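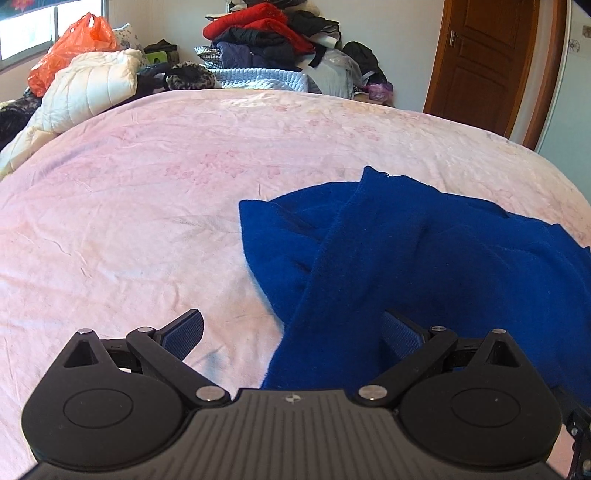 A hand-held gripper at work on a blue fleece cloth, on top of a pink blanket.

About Wornetti

Wornetti is a small workshop that sets up, looks after and repairs hand-held grippers. Our customers use them to record how people pick up and move things at home: cloth, bedding, dishes, bags. They send us the tools when a finger does not close straight any more, or before a new project, when a whole batch must behave the same.

The workshop was started by Hinata Wada and Levente Orbán. Hinata worked before in the repair of sewing machines, and she still keeps her old screwdrivers on the first bench. Levente comes from machine assembly. In the beginning they shared one table and one vise. Today we are eight people, and last year 277 grippers passed over our benches.

How we set up a gripper

Every tool gets a card with its number, and the card stays with it until the tool leaves. First we clean it. Fleece and wool leave fibers in the joints, and a joint with fibers feels tight although all the screws are correct. Then we loosen the pivot screws, move the arms by hand through the full way, and tighten again, a little on the left and a little on the right. If one side is tightened completely before the other, the fingers meet off the center.

The pads come next. We use the textured pads that the customer has chosen, and we always change them in pairs. A new pad against an old one holds a plate well enough, but a thin cloth will slide out. Pads are glued in the afternoon and are not touched until the next morning.

After this comes the Minami sheet, our own list of 196 test grips. The name is from the street where we had our first room. Most of the grips are done on soft things, because soft things show mistakes which a wooden block does not show. We lift one layer of a folded cloth and leave the layer under it. We take a blanket by a wrinkle, and a strap by its end. The person who adjusted the tool does not do the test; a colleague does it.

Care between visits

With each gripper we send back a short paper about care. Please wipe the pads after each day of work, with a damp cloth and no solvent. Please check the small screws at the finger mounts once a week. If you hear a click when the fingers open, stop and write to us — it is usually one loose screw, and it is a cheap repair when it comes early.

For customers with many tools we have a service plan with the name Skevora. We keep spare arms and pads for you on our shelf, already fitted and tested. Our Prondano bench, in the back room, is for tools that have fallen on the floor. There we measure if the body is still straight.

Visits

You are welcome to bring your grippers in person. We are open on working days from 8 in the morning, and on Saturday only by appointment. Please bring also the mounting bracket, even when it has no damage, so that we can test the tool complete.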